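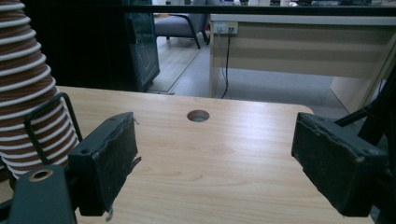 Hi Pilar,

November's nearly done, so you're due a catch-up on where the licensing work has got to. I'll try to keep it in the same order as last time, but I've got a cold and a lot of tabs open, so bear with me.

The big one first. The Trumero bingo application is in! We lodged it on Tuesday with a few hours to spare, all 600 pages of it, and I've had the automatic receipt back but nothing from a human being yet. You'll remember we were stuck on the ownership section, where the regulator wanted every shareholder in the Huretti group traced back to an actual person. Benjamín Ocampo took that over from me and was a lot more patient with it than I'd have been. He found two holding companies that had been merged on paper and never taken off the chart, which explains why our totals kept coming out wrong (I'd been blaming my own spreadsheet for a fortnight). The corrected chart is in the shared folder, and please use that one if the bank asks, because the old version is still floating around in people's inboxes.

Game testing is going along fine, mostly. Tadex have signed off six of the bingo rooms and handed two back. One of those is a labelling thing, where the help page gives a ticket price that doesn't match the one in the lobby. It's already fixed and just needs to go round again. The other one is more annoying. When a player loses their connection right at the end of a round, the win gets credited properly but the history page doesn't show it until they log out and back in. The money's right, the record's late. Tadex won't pass it like that and I think they're correct, so I haven't argued. Our developers reckon it's a small change. They also reckoned that about the chat filter, so I've put in more time than they asked for.

Speaking of the chat filter, it works now. It no longer blocks people for typing the names of half the suburbs in the state, and the moderators have stopped sending me screenshots.

On to the safer play tools, which I know is the part your board cares about most. Deposit limits are built and you can set them by the day, week or month. Lowering a limit happens straight away, and raising one has the cooling-off wait we agreed on. I'm really pleased with how this has come out! The old design had it buried under account settings, then preferences, then a little grey link, and I asked for it to be moved to the main menu, next to the balance. There was some grumbling from marketing about clutter and I'm afraid I dug my heels in. Self-exclusion is a bit behind. The form's done, but the bit that stops promotional emails going out to an excluded player relies on the mailing system, and the mailing system is its own little kingdom. I don't want to go live with that half finished, and I'd rather tell you now than in a panic later on.

Staff training: we ran five sessions on spotting signs of harm, all with the customer support crew. The role-plays went over much better than the slides did, to the point where I've cut most of the slides. The night shift still needs theirs. They've asked for it to be at the start of their shift instead of in the middle of my afternoon, fair enough, so I'll be doing that one at 10 pm with a very large coffee.

Money. We're inside the budget overall, though it's moved about a bit within the lines. Legal came in over because of the ownership mess, and travel came in well under after the regulator let us do the first interview by video. I'd like your okay to shift the leftover travel money across to testing, to cover the second go at those two rooms. If you need that as a formal variation, let me know and I'll fill in the form, but I'm hoping an email will do.

Things I'm keeping an eye on:

The payments provider has gone quiet. They owe us a letter confirming how player funds are held separately from company funds, and the regulator will certainly ask for it. I've chased twice and I'm going to ring them this week.

The name. Somebody at Huretti has floated changing Trumero to something "friendlier" before launch. Please, if you have any pull there, ask them to wait. The name's on every certificate, every policy and the whole application, and I'd have to start a good chunk of it over.

Identity checks for older players. In our trial a fair few gave up when they were asked to photograph their licence. I'd like to offer a phone option, and I'm working out with Benjamín what we'd need on file to make that acceptable.

Next up for me is the night shift training, the retest, the mailing system and getting ready for the regulator's first round of questions, which could land any time. The Toledo office has offered us someone to help with the translated policies as well, and I've said yes please.

Could you get back to me about the travel money when you've had a chance? Everything else can wait for our usual call.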